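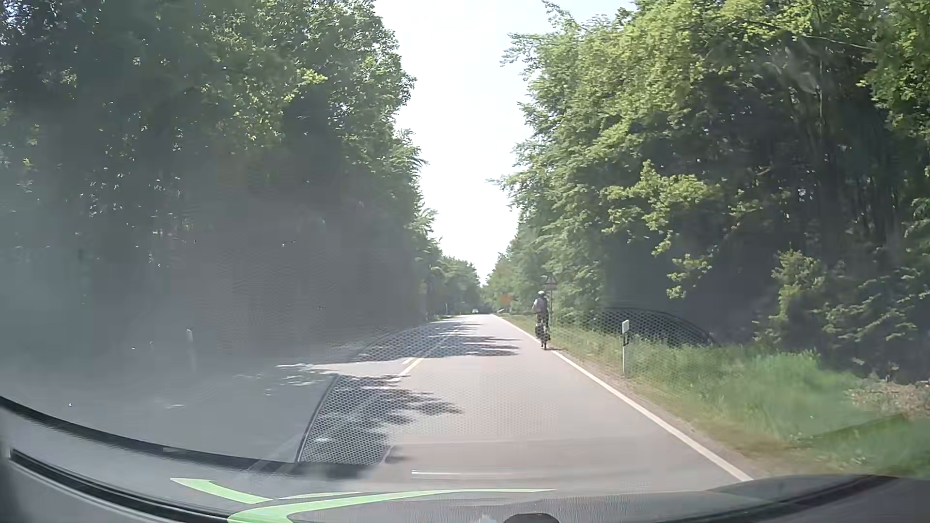 Vakdale Test Car: Upkeep Questions
Last revised May 22, 2020 by Benedikt Camenzind

Does the forward camera really need recalibrating after every windscreen change?

Yes. The supplier's leaflet says the Lasov unit corrects itself within 100 km. We have yet to see it do so. Book the target board and do it by hand.

Can I trust the self-check light?

Only so far. Green means the camera is sending pictures. It says nothing about whether they are any good. In February we drove 400 km on a green light with the bracket loose.

What about reflections on the windscreen?

Dashboard mesh and trim reflect in the glass, worst where there are dark trees behind. The software is said to ignore this. Check a wooded stretch yourself before signing anything off. A matt cloth on the dashboard helps a bit. The polarising filter costs 2,248 crowns and I would not buy a second one.

Does the system cope with cyclists?

It finds most of them. Luggage on the back wheel changes the outline, and so does patchy tree shade across the lane. The driver keeps both hands on the wheel and gives room as usual, whatever the screen claims.

How often should the glass be cleaned?

Inside and out before each run. Use the Nolano cloths, no spray near the housing.

Is the 1,000-hour service interval realistic?

I doubt it. We check the bracket screws, the cable and the fan monthly, and write down what we find.

Who do I ring if lane tracking drops out?

Switch it off first and drive normally. Then ring the Bakilana workshop. Save the log before restarting, as a restart wipes it.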